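Residence card renewal while outside the country – anyone done it?
Forum: Moving and Living Abroad > Pamow > Permits

plirness_bound
My residence card runs out in March and I'm stuck at my parents' place until at least then. The permit office in Plirness says on its site that you can renew from abroad if you've been away fewer than 540 days. My employer's HR says you have to be in the country on the day you apply. Who is right?

tramline7
The office is right. I renewed from abroad last year. You fill in the long form, pay the fee, and they email a letter you show at the airport. The card itself waits for you at the Plirness counter. Mine took 36 days from payment to letter.

Danilo Dizon
Depends on the card. Tramline7, were you on a work card or a family card? The work card needs a signed statement from the employer dated within the last 10 days. If HR won't sign it, you can't file, wherever you are.

tramline7
Family card. Didn't know about the statement.

oslo_to_clarneck
I'd be careful with this. My brother-in-law had the letter and the airline still wouldn't board him because the desk staff wanted to see a valid card. He got on a flight two days later with a different airline and the same papers. The letter is fine at the border. The airline is the weak point.

Danilo Dizon
That was before they added the code to the letter. Airlines can look it up now.

oslo_to_clarneck
They can. Whether the person at the desk does is another matter. Print the page from the permit office that explains the code and bring it along.

plirness_bound
Thanks all. Mine is a work card, so I'll go back to HR about the statement. Second question – is the permit counter in Clarneck any quicker than Plirness for picking up the card?

marrow_and_rye
Clarneck, yes, if you go early. Doors open at 7 and the numbers for the day are usually gone by mid-morning. There's nowhere to buy food inside, so take something with you.

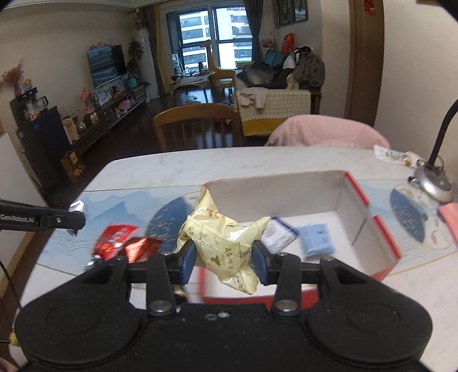 Snacks, one yellow packet and a couple of small ones in the box.

tramline7
I'd disagree on Clarneck. It's quicker at the counter, but they have to send for your card from Plirness and that adds a week. If you live anywhere near the Myklebust line, just go to Plirness.

marrow_and_rye
Mine was already there when I arrived. Maybe it depends on which office you pick on the form.

Danilo Dizon
It does. Question near the end, "place of collection." You can't change it after you pay.

plirness_bound
Update: HR called me Sunday evening. They had mixed up first applications and renewals. They'll sign the statement this week and I'll file the same day. I've put Plirness for collection.

oslo_to_clarneck
Good. Keep the payment receipt too – they asked me for it at the counter.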